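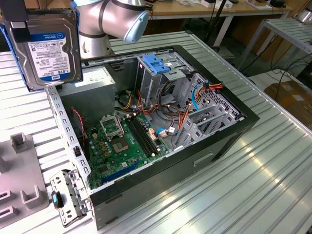 A WD Blue 1.0TB hard drive and an open tower case.

Putting up a paper lantern canopy

Measure the ceiling first. Our hall at Evstead took 44 lanterns on nylon line, hung in five rows. Fix the hooks before you open any lanterns — they tear easily once they are up.

Tie the middle row first and let it sag a little. 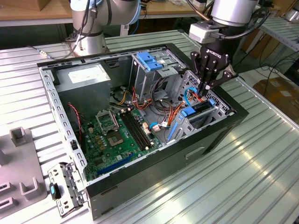 Work outwards from there, keeping the same drop on each row. Leave the doorway clear for tall guests. Fit the battery lights last, then dim the room and straighten any lantern that hangs crooked.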